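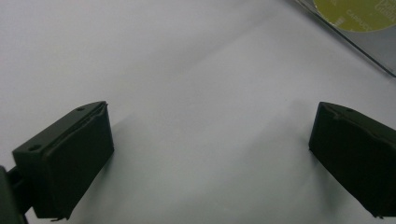 Plain white, with a soft grey shadow.

Opinion > Clokatside > Shared Workrooms

In defence of the plain white surface

Attila Borbély
January 1, 2018

Print this page | E-mail this page
249 shares | 3 comments

The proposal to replace the white work surfaces in the Clokatside workrooms with a patterned finish has been received with some enthusiasm. It is the view of this writer that the proposal should be declined, and that the present arrangement should be written into the standard for every shared room the organization operates.

The case for pattern was set out in June by Lefteris Xenos, and it deserves a fair statement. A speckled or grained finish conceals marks. It reduces the frequency with which a surface appears to require attention, and it lends a room a character that white does not. Mr. Xenos observes that members have described the workrooms as clinical, and no one who has spent a winter afternoon in them could call the description unfair.

Concealment, however, is a curious quality to seek in a place where people sort, mend and assemble small things. A dropped needle on white can be found. A pencil line, a smear of adhesive or a thread of the wrong colour announces itself, and the person responsible can attend to it before the next person arrives. On the speckled benches at Adbridge, which this organization used for 2 years under a sharing agreement, the same smear was generally discovered by sleeve. Complaints of that kind made up the greater part of our correspondence with Adbridge, and they ended when the agreement did.

There is also the matter of light. White returns the light that falls upon it, and it shows shadow faithfully. Soudabeh Akbari, who teaches bookbinding in the east room, has her students judge the flatness of a board by the shadow beneath its edge. She cannot teach this on imitation granite and has said so in writing. Members who work with dyed cloth make a related point: a coloured ground alters the apparent colour of whatever is laid upon it, and a neutral one does so least.

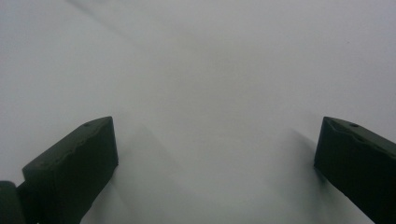 It will be objected that white is never truly uniform. The objection is sound. Under cool light a pale sheet drifts toward grey or blue, and the slightest undulation produces a darker band. Those who lay a cover over the bench will know how readily a faint crease declares itself. Yet this candour is part of the value of the thing. A member who can see that a cover has rippled will smooth it before measuring. A member working on a busy print may well measure across the ripple and cut accordingly.

The question of cost has been raised by Trí Đỗ, whose figures are not disputed here. White surfaces do call for more frequent wiping, and covers must be replaced when they stain. The Boros finish would, on his reckoning, recover its price in 3 years. That calculation takes no account of material spoiled or time spent searching, neither of which appears in any ledger, and it assumes that a marked surface which does not look marked requires no cleaning. This writer would not care to press linen on it.

Of the members who answered the written survey, 92 asked for better lamps. Very few mentioned the benches at all. If funds are available to make the workrooms less clinical, let them be spent on the lamps, on the chairs, and on the walls, where a strong colour would do no harm to anyone's seam allowance.

The matter will come forward again when the Tresico lease is renewed. Members who hold a view, on either side, are encouraged to submit it in writing before then.

Print this page | E-mail this page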